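Five Weeks of Bottles

I joined the robotics club at Codau in January for the same reason people join gyms, and I expected to last about as long. My degree is in accounting. The flyer said "no experience needed," and I took that as a personal invitation.

The project this semester is called Garisow. I was told the name means something, but the student who picked it has graduated and left no notes, which I'm learning is the normal way knowledge moves through a student club. The task is sorting drink bottles off a table. Pick one up, put it in the right bin, go back for the next. I can do this myself at a fairly high level. I have been doing it since I was a toddler.

The arm can't, or couldn't, and my job was to help it learn. I had pictured writing clever code at two in the morning. What I got was a stool, a bag of bottles and a spreadsheet. Somebody has to drive the arm through the pick by hand, over and over, so there is something for the model to learn from. The people who can write the clever code are very glad when an accounting major turns up.

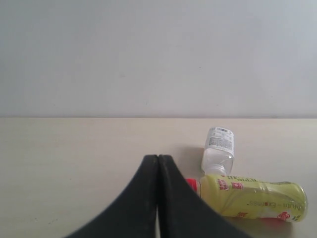
My first session ran from seven until a quarter past ten, and I came out of it with a deep respect for cylinders. A box sits where you put it. A bottle has opinions. Come in a little too low and it rolls. Close a little off center and it squirts out sideways, and then you get to crawl under the table while your team lead writes "dropped" in the notes column.

Gripper force, by the way, is set on a scale from 0 to 255. I spent a whole evening at 255 on the theory that more grip is more better. An empty soda bottle at full squeeze makes a noise you can hear in the hallway. We now live at 165, a number we reached by arguing, and I have seen people defend it as if it were in the Constitution.

Clear plastic is the other problem. Our detector, which somebody named Debnath (the software, so far as I know, though I've stopped asking), is very fond of anything with a loud label. Give it bright yellow and it's sure of itself. Give it a see-through bottle and it gets shy. Twice it has told us with great confidence that the best thing to grab was the shadow.

So we shuffle. After every run a person reaches in and moves the bottles into some new mess, and it has to be a real mess. I am bad at this. Left to myself I line things up. The spreadsheet brain is strong, and for my first few days every layout I made looked like a store display. I've been coached on it since. I have received actual feedback on how to put bottles down wrong. 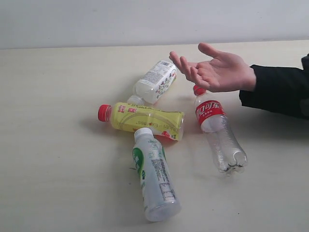
You should be shuffling from a printed list, was the comment a reader named Flitorport left under my last post, and it went on for four paragraphs. People who think they're being random just repeat their three favorite piles, apparently, and the model learns the piles. Roll dice for the position and the angle. Then swap whoever is doing the shuffling every half hour, before they develop a style.

I was ready to be offended by that, and then I went back through my own runs and found that I do have a style. I put the biggest bottle down first and build around it, every single time, like I'm setting a table. We bought dice. They roll under the table too.

The list has slowed us down some, but the layouts are uglier, and everybody agrees that ugly is the goal. As of last night the spreadsheet has 1,118 rows, one for each attempt, with columns for the layout, the bottle, the grip setting and what went wrong. I added the conditional formatting myself. It's my one lasting contribution to the field, and two people have asked me to turn down the red.

My other duty is the bottle catalog. Each one gets a name, a cap color and a few close-ups from different sides, because labels look very different to Debnath depending on which way up they are. So I sit there turning a drink around an inch at a time like I'm selling it on late-night TV.

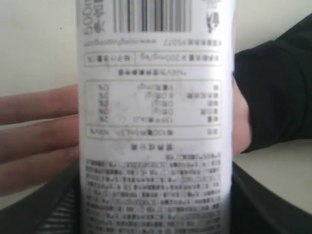 There was a long argument over whether full bottles and empty ones should be separate entries. I was in favor, since a full one weighs so much more and the arm handles it like a different animal. The other side said the camera doesn't know what's heavy. We settled it by making a new column, which is how I would like all arguments to be settled.

The regional meet is in April, and we get 5 minutes on the table with bottles the judges bring. We won't see them beforehand. I've started looking at the drinks cooler in the campus store with real suspicion, especially the bottom shelf, where they keep a square one with a handle. I bought two. They're in the bag for tomorrow, and I've already named them in the spreadsheet, in red.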